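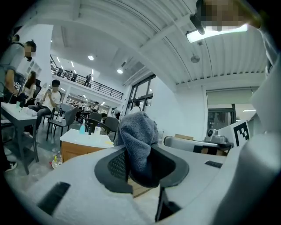

A grey terry towel, folded

Jobs > Hospitality > Housekeeping and laundry

2 min read

Print this page | E-mail this job

Laundry and rooms all-rounder, Gavalas Guesthouse, Dondmont

Hi, I'm Ratree Nilsuwan and I run the rooms side of things at Gavalas. We're looking for one more person to join us from June, mostly in the laundry, with a bit of bed-making when the place is full (and it does get full, especially when there's a wedding up at Maduter).

I'll tell you what the job is like. You start at 7, you get the first loads on, and then we have a cuppa and sort out who's doing which floor. After that it's sheets, towels, bath mats, tablecloths from the dining room, more towels. I like mine folded in thirds and then in half, and I'm a bit fussy about it, sorry! You'll pick it up in a morning.

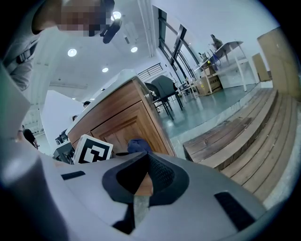 It's 40 hours a fortnight to begin with, and I'm happy to shuffle days if you've got kids or classes. Weekends are shared out fairly, me included. You don't need experience, but you do need to be okay on your feet and okay with stairs, as the old wing hasn't got a lift. If you've worked in a hotel or a nursing home laundry before, tell me, I'd love to hear how you did things there.

Lunch is on us and the kitchen does a very good soup. Parking's out the back off Hirus Lane, or the 442 bus stops near the gate, though the early one can be a bit hit and miss on Sundays.

To apply, send me a few lines about yourself by Saturday, April 18, 2020. A resume is nice but a plain e-mail is fine too. Put job number 474 in the subject line so it doesn't end up with the bookings. If you'd sooner talk, ring the front desk and ask for me or Achilleas Xenos, who does our rosters and can answer anything about pay. Afternoons are best, once the dryers are off and we can hear the phone.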